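Lecture 7 notes: door opening in simulation (Kvam)

Task split. The planner handles base pose and arm approach; the compliant controller takes over at contact. Do not mix the two in one node — Myklebust's version did, and the logs were unreadable.

State. Door angle, latch state, both wrist poses, both gripper widths. Express everything in the door frame, with the origin on the hinge axis. The head camera rolls with the body, so never read "up" from the image; take gravity from the IMU topic.

Planning. Sample grasp poses along the free edge and reject any that put the forearm through the panel. The Tveit scene set has 1,281 start states, of which 1,023 have a valid two-arm plan. The default time limit is 80 ms per query.

Exercise 2. Load the start state shown at the end of this sheet and report which arm your cost function picks, with the cost terms listed separately. 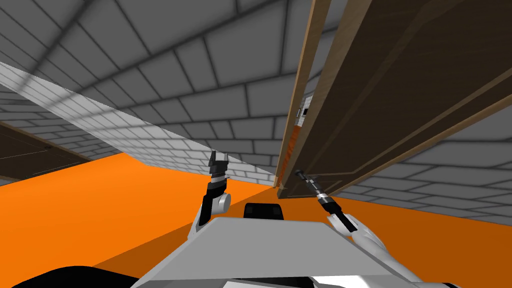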